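Home Help Board > Walls and Ceilings > Paneling

Do seam filler kits for smooth wall panels work, or do I just leave the gaps alone?

Asked 2024-09-18

We bought a place in Lilandale in March and the back room is done in smooth flat panels, floor to ceiling. You can see every joint. The guy at the Benavides showroom told me the dark lines are "a sign the panels are failing" and then, what do you know, tried to sell me a Maltar seam kit for $46 a tube. He said I'd need 14 tubes. I can do that math and I don't love it.

The panels don't rattle and nothing is coming away. I have no idea how old they are. Is a dark line between two panels a real problem, or is this the same as the man who told my mother her gutters were "tired"?

3 replies

Reply 1 (marked helpful)

I'd hang on to your money. A line between two panels looks dark for the simple reason that it's a gap and light doesn't get into it. Most panel systems leave one on purpose so the panels can swell and shrink with the seasons. Fill it with something stiff and you get a crack down the middle by next winter, and then somebody sells you another tube.

A couple of views of plain panels with narrow dark seams:
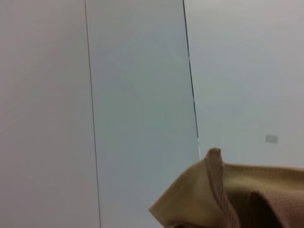
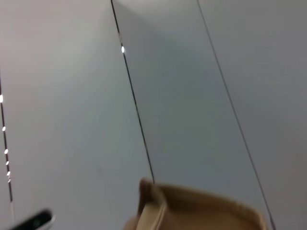 What I would check before spending anything:

1. Run a fingernail down each seam. You want it to feel much the same from top to bottom. If one edge stands proud of the other, that panel may have let go of whatever is behind it.

2. Press on both sides of the seam, hard. A little give is fine. A click or a crunch is worth looking into.

3. Tape a square of kitchen foil over a stretch of seam on an outside wall and leave it for a few days. Water on the wall side means damp, and no filler fixes that.

4. Pencil a tick across the gap and write the width next to it. Look again after the heating has been on for a month. "Failing" ought to mean something is changing, so find out if it is.

If all of that comes up clean, the panels are fine and you just don't like the look. Fair enough, but that's decorating. A flexible paintable caulk from any hardware store will do it. Try one seam behind a door first and live with it -- you may decide you liked the line better.

Reply 2

We had Flukden panels in our old house and filled every joint. Looked great for one summer. My husband still brings it up.

Reply 3

Disagree with the first answer, at least partly. I've hung panels for 30 years and have seen plenty that were butted tight with no gap intended, so "on purpose" depends on the system. If you can pop off a piece of trim, look at the edge. A tongue or a clip means leave it alone. Square edges glued straight to the wall, a seam that has opened up might be telling you something.

Also the foil thing is OK for a rough idea but I wouldn't bet a wall on it. Get a cheap moisture meter.

No argument about the showroom though. Fourteen tubes for one room?? I paid under 2000 to have my whole basement paneled, labor included.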